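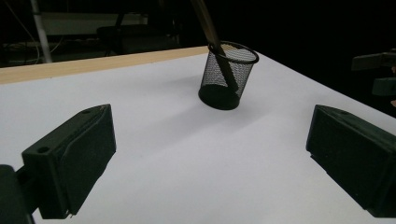
최종 수정: 8월 12일 (편집: Fatemeh Talebi)

Ungate 핸드 그리퍼 제작 안내서
4장. 작업대 준비와 손가락 블록 조정

이 장은 3장의 손가락 블록 조립을 마친 상태를 전제로 한다. 절차는 Wosbridge 공동 작업실의 흰색 상판 작업대를 기준으로 작성하였다. 가정에서 제작하는 경우에도 순서는 같다.

4.1 작업대 준비

1. 상판 위의 공구와 나사를 모두 치운다.
2. 상판을 마른 천으로 닦는다. 세정제를 쓴 경우 완전히 마른 뒤 다음 단계로 넘어간다.
3. 철망 연필꽂이를 상판 중앙부에 놓는다. 가장자리에서 손 한 뼘 이상 떨어뜨린다.
4. 긴 막대형 물체를 연필꽂이에 꽂아 시험하는 경우, 막대를 기울인 상태에서 손을 떼고 연필꽂이가 넘어지지 않는지 확인한다.
5. 조명은 상판에 고르게 퍼지도록 조정한다. 광택 있는 물체에 빛이 강하게 반사되면 조명의 각도를 바꾼다.

참고: 철망 용기는 뒤쪽이 비쳐 보이므로 윤곽 인식 결과가 불안정할 수 있다. 인식 시험에서 실패가 반복되면 먼저 불투명한 용기로 기준값을 잡고, 이후 철망 용기로 바꾼다.

4.2 손가락 블록의 평행 조정

1. 전원을 끄고 배터리 커넥터를 분리한다.
2. 좌우 블록의 고정 나사를 반 바퀴씩 푼다. 완전히 빼지 않는다.
3. 그리퍼를 끝까지 벌린 뒤 두 블록의 윗면 높이를 맞춘다.
4. 블록 사이 간격을 앞쪽과 뒤쪽에서 각각 측정한다. 기준 간격은 63 mm이다.
5. 앞뒤 측정값이 다르면 블록을 손으로 돌려 맞춘 다음, 나사를 좌우 번갈아 조인다.
6. 손잡이를 12회 여닫고 간격을 다시 측정한다. 값이 달라졌으면 2번부터 반복한다.

주의: 나사를 한쪽만 끝까지 조이면 블록이 비스듬히 고정된다. Draleswood 판 브래킷은 나사 구멍이 얕으므로 길이 8 mm를 넘는 나사를 사용하지 않는다.

4.3 물체 배치와 파지 시험

1. 연필꽂이를 비우고 바로 세워 중앙부에 둔다.
2. 길고 납작한 물체를 연필꽂이 옆에 눕혀 놓는다.

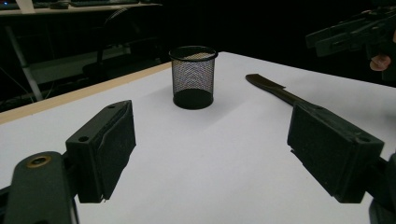
3. 그리퍼를 연필꽂이 위쪽에서 천천히 내린다. 블록 아랫면이 상판에 닿으면 안 된다.
4. 연필꽂이를 가볍게 잡아 들어 올리고, 셋을 센 뒤 같은 자리에 내려놓는다.
5. 납작한 물체는 손잡이 쪽을 잡는다. 블록이 미끄러지면 안쪽 면의 이물질을 확인한다.
6. 두 사람이 그리퍼를 하나씩 들고 작업할 때는 서로 마주 보는 위치에 서고, 한 사람이 물체를 놓은 다음 다른 사람이 접근한다.

경고: 칼을 시험 물체로 사용할 때는 날 쪽으로 손을 뻗지 않는다. 물체를 옮기는 동안 상대방의 손은 상판 밖에 둔다. 떨어지는 칼을 손으로 받으려 하지 않는다.

4.4 기록

시험이 끝나면 간격 측정값과 실패 횟수를 작업 기록표에 적는다. 엔코더 값도 함께 남긴다. Ardalan Shahbazi의 제작품에서는 완전히 벌린 위치의 값이 2,939였으나, 조립 상태에 따라 달라지므로 이 값을 그대로 입력하지 않는다. 각자 측정한 값을 설정 파일의 open_limit 항목에 저장한다.

참고: 이전 판의 4.2절에는 나사를 완전히 빼도록 적혀 있었다. Kirsty Hoani의 지적에 따라 수정하였다. 인쇄본을 사용하는 경우 해당 쪽을 교체한다.

다음 장: 5장. 케이블 정리와 손잡이 덮개 장착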